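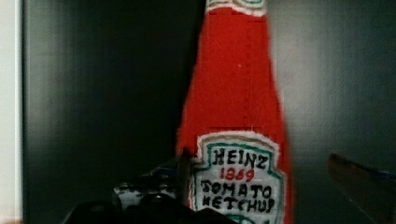 Kindergarten Registration: Frequently Asked Questions

Posted 21 February 2024 by the Warus School Enrollment Office

Every winter we answer the phone more than 1000 times, and most callers want to know the same handful of things. We've written them down. Please read this page before calling. If you call anyway, we'll probably read it to you.

How old does my child have to be?

Your child must be five by the first day of school. We can't bend this for children who are tall, children who can read, or children whose older sister already goes here and says it's fine. If the birthday falls after the first day of school, your child can register for transitional kindergarten at the Chávez campus, which has the better playground and far fewer worksheets.

When does registration open, and do I need to be up at dawn?

It's open now. You don't need to be up at dawn. Every child who lives inside the Warus attendance boundary gets a place, whether the form arrives in the first minute or the last week. We know there are families who set alarms. We see the time stamps, and we'd like you to get some sleep.

The exception is the dual-language classroom, where places are drawn by lottery. The time you applied makes no difference there either.

How many places are there?

We have 254 kindergarten places across both campuses. If more neighborhood children than that turn up, we open another classroom and the art room moves again. The art teacher is aware.

What papers do I need?

- Birth certificate, passport, or another official record of your child's age
- Something that proves your address (a lease, a utility bill, a mortgage statement)
- Immunization record, signed or stamped by the clinic
- Your own photo ID

A magazine subscription is not a utility bill. Neither is a pizza receipt, though we admired the confidence. Photos of documents are fine if we can read all four corners and your thumb isn't over the account number.

Can I do all of it online?

Nearly. The form lives in Bromora, the same parent portal we use for attendance and lunch money. You can save it halfway and come back, as long as you press Save. The button is at the very bottom, in pale gray, for reasons known only to whoever put it there. The portal signs you out if you wander off to look for the immunization record, so find the record first.

If you don't have internet at home, come by the front office and we'll give you the paper version and a pen that works.

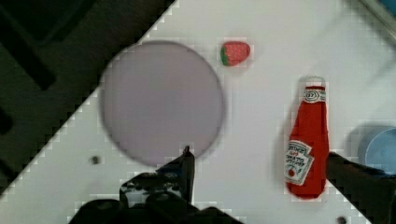 BALLARI, January. Families on the Ballari side of the creek received a letter about the new boundary line. If your letter says Warus, register here. If it says Chávez, register here as well and tick the Chávez box. If it says both, that was our printer, and we apologize. Call us with your street address and we'll tell you which one is real.

We share custody. Which address do we use?

Use the address where your child spends most school nights. If it's an even split, you may pick, and both parents sign the form. Please settle it before you get to the counter. We have only a few chairs.

Is there a test?

There's a short visit in spring where a teacher sits down with your child and asks about letters, colors, and whatever is on their shirt. It doesn't decide whether they get in. We use it to balance the classrooms so that one teacher doesn't end up with all the climbers. No flash cards, please. We can tell when a child has been coached, usually when they tell us.

Does my child have to be toilet trained?

Yes, with the understanding that accidents happen. Send a change of clothes in a labeled bag. Label the socks too.

Can I request a teacher?

You can tell us about your child: what helps, what doesn't, who they should sit nowhere near. We read all of it. We don't take requests by name, including requests phrased as "someone very much like" a name.

What about lunch?

Children can bring lunch or buy it. Practice opening containers at home. An adult is always in the lunchroom to help, but that adult is also opening everybody else's yogurt.
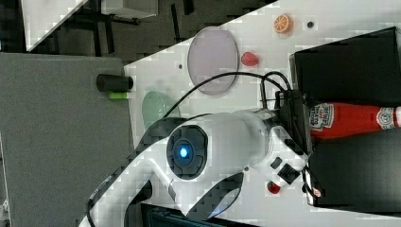

A red ketchup bottle, lying on its side.

When does the bus come?

Bus routes are mailed in August. We don't have them now. We won't have them in June. Kindergartners must be met at the stop by an adult or by a sibling whose name is on the pickup card.

My child says they aren't going.

We get this a lot. Come to the open house, find the cubby, look at the class fish. Most of them go.

I've sent everything in. Now what?

You'll get a confirmation email within 7 school days. Check your spam folder, where the portal's messages seem happiest. If there's still nothing, call us and have your child's full legal name ready. "Bug" won't come up in the system.

Warus School Enrollment Office | Call or stop by during school hours | © 2024 Warus School | Back to top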